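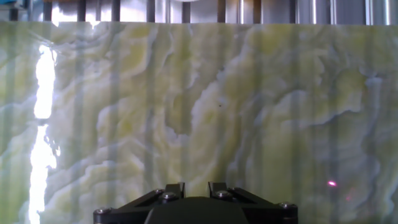 Hestside Stone Care Kit Review

By Maritza Espinoza

Stone care products are mostly sold one bottle at a time, and it is easy to end up with a cabinet full of half-used cleaners that overlap. The Hestside kit puts a cleaner, a polishing paste and a sealer in one box for $80. I bought it in June for the marble vanity top in our upstairs bathroom, and I have since used it on a limestone windowsill, a granite kitchen counter and a small onyx side table that belonged to my aunt. I paid for it myself.

What Comes in the Box

There are three bottles or tubs, a set of applicator pads, two microfiber cloths, a foam brush and a folded instruction sheet. The cleaner is a spray. The polishing paste comes in a wide plastic tub with a screw lid. The sealer is water based and comes in a bottle with a flip cap that drips down the side when you set it upright, so keep a rag under it.

The instruction sheet is printed on both sides in small type. It covers marble, limestone, travertine, granite, slate and onyx, with a chart showing which product goes on which stone. The chart is good. I taped it inside the cabinet door and have looked at it more often than I expected to.

No gloves are included. The label on the sealer tells you to wear them.

The Cleaner

This is a neutral cleaner with a light soapy smell that fades quickly. I sprayed it on, waited a minute and wiped with a damp cloth. It took off toothpaste, hand soap film and a ring of dried hair product. It did not take off hard water scale around the faucet base, and the label does not say it will. For that I still had to work slowly with a plastic scraper.

On dark granite it left faint streaks unless I went over the counter a second time with a dry cloth. On the marble and the limestone I could not see any streaks.

The Polishing Paste

Most people will buy the kit for the paste. Marble and onyx both mark easily from anything acidic, and the dull spots that lemon juice or vinegar leave behind are etched into the surface, so cleaning will not remove them. The paste is a fine abrasive that you rub over the spot with a little water until the shine comes back.

My vanity had several etch marks near the sink. The light ones took a few minutes each by hand. When I rinsed and dried the area, I could only find them by getting down low and looking across the surface toward the window. The deepest one, left by a toilet cleaner that somebody set down on the counter, is lighter than it was but still there after four tries. You can feel it with a fingernail, and the sheet says that marks you can feel need a professional. I believe it.

The onyx table was harder. It is a softer stone and I was nervous about it, so I tested underneath first. The paste brought up the shine on the top nicely, although I pressed too hard near one corner and made a patch that was glossier than the rest. I had to go over the whole top to even it out, which used up a good part of an afternoon and more paste than I wanted to spend. If you have onyx, plan to do the entire surface from the beginning.

Do not use the paste on honed or matte stone. It will leave a shiny spot. The sheet does mention this, but it is in the second column on the back and it should be at the top of the front.

The Sealer

The sealer goes on with the foam brush. You let it sit, then wipe off everything that has not soaked in. Hestside says one bottle covers roughly 100 square feet. I have not used enough to check that, but the bottle still feels more than half full.

I used it on the limestone sill first because that stone soaks up water the fastest. Before sealing, a drop of water darkened the stone almost at once. The day after sealing, drops stood up on the surface and wiped away clean. By September the drops were still beading at the ends of the sill and had started to soak in slightly in the middle, where the plant pots sit. I will reseal that section.

A sealer like this one slows down stains. It does not stop etching, and a sealed marble counter will still get a dull mark if you leave a cut lemon on it. I mention it here because the front of the box says "full protection" in large letters and I think that will mislead people.

Wipe the extra off completely. I missed a strip along the backsplash and it dried to a tacky haze, which came off with more sealer on a cloth and some rubbing.

Pads and Cloths

The applicator pads are thin and two of them came apart while I was polishing. I switched to the thicker round pads from Tosh, which I already had for the car, and they held up much better. The microfiber cloths are fine and have been through the wash many times.

Compared With Grindivari

I used the Grindivari marble paste a few years ago in our old apartment. It cuts faster and would probably do more for deep marks, but it is gritty and messy, and it is sold without a cleaner or sealer. For one bad counter I might buy it again. For general upkeep on different kinds of stone, the Hestside kit is easier to live with.

Refills

Hestside sells the cleaner and the sealer separately. The paste is only sold in the kit. I emailed to ask about this and got an answer by Friday saying that a paste refill is planned, with no date given.

Good

Clear stone chart
Paste works well on light etch marks
Cleaner has very little smell

Not So Good

Weak applicator pads
Leaky cap on the sealer
No paste refill yet
The warning about honed stone is hard to find

Rating: 3 out of 5. I would add a star if they fixed the pads and sold the paste on its own.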